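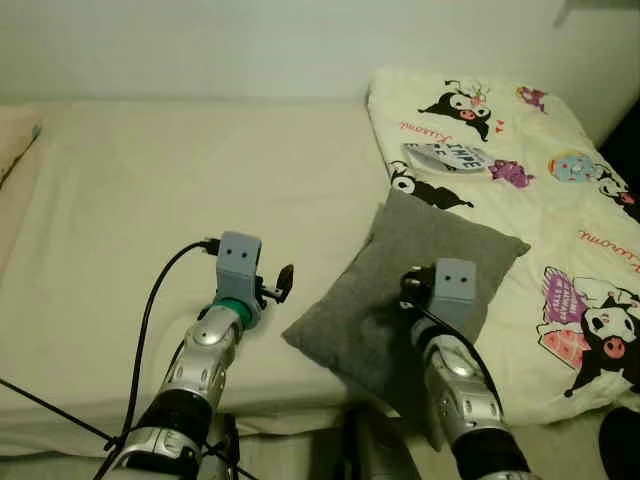
How we are building a robot with two arms

If you have ever been told to tidy your room and wished that somebody else would do it, you will understand why we started building Nelline. She is a home-built robot with two arms, and she is learning to handle soft things such as cushions, cloths and clothes. A bedroom is a very good place for her to practise, as you can probably imagine!

Let's begin with her arms. Hold out your own arm and bend it, first at the shoulder, then at the elbow, then at the wrist. Each of those bending places is a joint. Nelline's silver arms have joints too, and inside every joint is a motor, a little machine that turns when electricity reaches it. The electricity and the messages travel along cables, and I'm afraid I spend a great deal of my time untangling those.
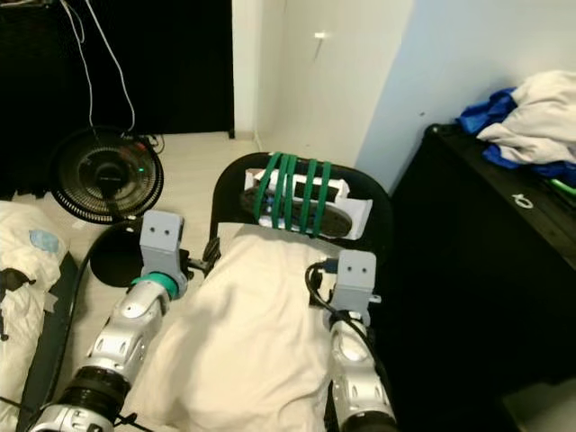 Geetha Mathew
Robot builder and workshop helper

At the end of each arm is a grey, boxy part with two small round holes in it. My niece says they look like eyes, and now I can't see them any other way — but robots don't need eyes on their hands to have hands, and these are simply holes in the box.

Now, why is cloth so tricky? Think of a toy brick. It stays the same shape wherever you put it, so a robot can be told just how wide to open its fingers. A cloth hung over a chair is quite different. It droops and folds, and if you tug one corner, the rest of it moves as well.

You can try this yourself with a tea towel. Drop it on the table, then pick it up using only your thumb and one finger. Did you squash a bit of the cloth into a fold first? Most people do, without thinking about it at all. A robot has to learn that little squash, and then it has to close its fingers tightly enough to hold on. A rough pad on the finger helps, in the same way that the soles of your trainers help you on a slippery floor.

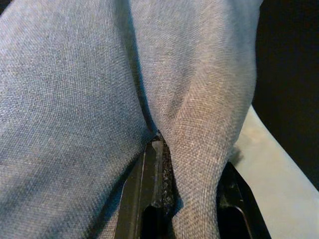
Words to remember

Joint: a place where an arm can bend or turn.
Motor: a machine that uses electricity to make something move.
Gripper: a robot's hand, made for holding things.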